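The sheet on Hollis Van Dusen's worktable gets changed every November, whether it needs it or not. By January it is smudged again.

Van Dusen covers the whole middle of the table in white and leaves a border of pale wood showing. Small black clips hold the sheet down – tape, he says, left marks on his last table.

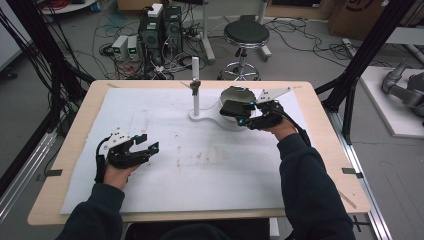 He bought the clips in a box of 100 from Begay, a hardware store in Utuda, and has lost most of them. A bowl stays within reach for small parts. Pencil lines he leaves alone until the next change.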